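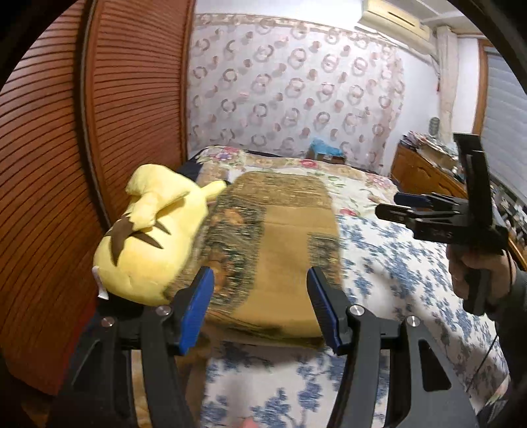
About Kendeck

Kendeck lends money to companies that banks have stopped returning calls from. We are a private credit firm, and we have been at it long enough to know that most of those companies are fine. They had a bad year, or a good year they paid for in the wrong way, and their loan agreements were written by someone who assumed nothing would ever change.

Our loans are secured against things: warehouses, receivables, a cold storage plant, once a fleet of street sweepers. We would like to be paid back in money. The street sweepers taught us that.

How we started

The firm grew out of the workout desk at Irko, a trade lender that no longer exists under that name. A workout desk is where loans go when they are not feeling well. You spend your days reading agreements that other people signed in a hurry, and you pick up strong opinions about how they should have been written. When Irko was sold, 7 of us took those opinions and a secondhand conference table and rented space above a tile showroom in Sisedby. The showroom is still downstairs. Visitors to our office tend to leave with grout samples.

Our first loan went to a maker of pallet wrap whose bank had called its facility over a missed covenant. The covenant concerned a ratio that neither the bank nor the company could calculate the same way twice. We replaced it with one that fits on a single line. The company repaid us early, and we charged no fee for that. We still don't.

What we do now

We have 116 borrowers on the books. Most of them employ fewer than 400 people and are run by somebody who can tell you what is in the building without looking it up. Our work falls into 3 lines.

Secured term loans. Money against property, plant or equipment, repaid on a schedule. If your business is seasonal, the schedule can be too. A company that sells snow blowers should not have its largest payment due in August, yet we keep meeting companies that do.

Refinancing under pressure. Your lender has sent a letter with the word "acceleration" in it. Send us the letter, the loan agreement and any amendments, including the ones you would prefer we didn't see. We will find them anyway and it saves a week.

Loan purchases. We buy single loans and small portfolios from banks that would like to think about something else. Once a loan is ours, the borrower hears from us directly, by phone, before any letter goes out.

When things go wrong

They do, and a lender's About page usually goes quiet at this point. We have taken control of collateral and we have replaced directors. Our agreements say when we can do it, in a section near the front, in the same size type as everything else.

What we ask is that you call before you miss the payment. A borrower who phones in February to say that April looks thin has plenty of options. A borrower who phones in May has fewer, and a lawyer on the line. We charge nothing extra for bad news delivered early, and the person who picks up will be the one who made your loan.

The Iglesias office

Our second office is on the third floor of the Iglesias building, across from the county courthouse. The location suits our legal team and has the only decent elevator in the company. Documentation, servicing and loan purchases are handled there. New lending is still done in Sisedby, over the tile.

Who owns us

Kendeck is owned by the people who work here, along with a small group of outside investors who receive a quarterly report and, by their own account, read most of it. Everyone who approves loans has personal money in the fund that makes them. It does wonders for attendance at credit meetings.

Getting in touch

Write to either office, or call the main line before 5 p.m. Tell us what you owe, who you owe it to and what you own. A pitch deck is welcome but will be read last.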